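Teleop station walk-through, Zova cell, mugs-to-coasters task
2021-02-28 — checked by Junhao Dong, comments welcome 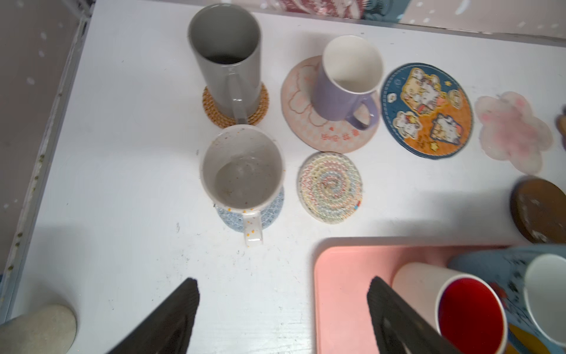
Wrist view, mugs and coasters set out, gripper fingers at the bottom.

1. E-stop in reach of the operator's free hand: OK. Tested from both chairs.
2. Speed cap at 33 percent for hand guiding: OK. Feels lovely at this setting, please leave it!
3. Ribbed finger faces clean: OK, wiped with a dry cloth.
4. Both fingers in the wrist view: OK.
5. Space between the fingers clear of cups: OK — plenty of white table there.
6. Mug handles easy to find on screen: OK. Gray, speckled and lavender all read really well against their coasters.
7. Free coaster to place on: OK. The pastel spiral one is my favorite target so far.
8. Pink tray clearance: WATCH. Right finger overlaps it in this view. Go up before you go sideways.
9. Cable slack at wrist: REDO. Snagged once in 21 demos. Mohsin Chaudhry has the longer clips.

Cleared for the next 80 demos once item 9 is signed.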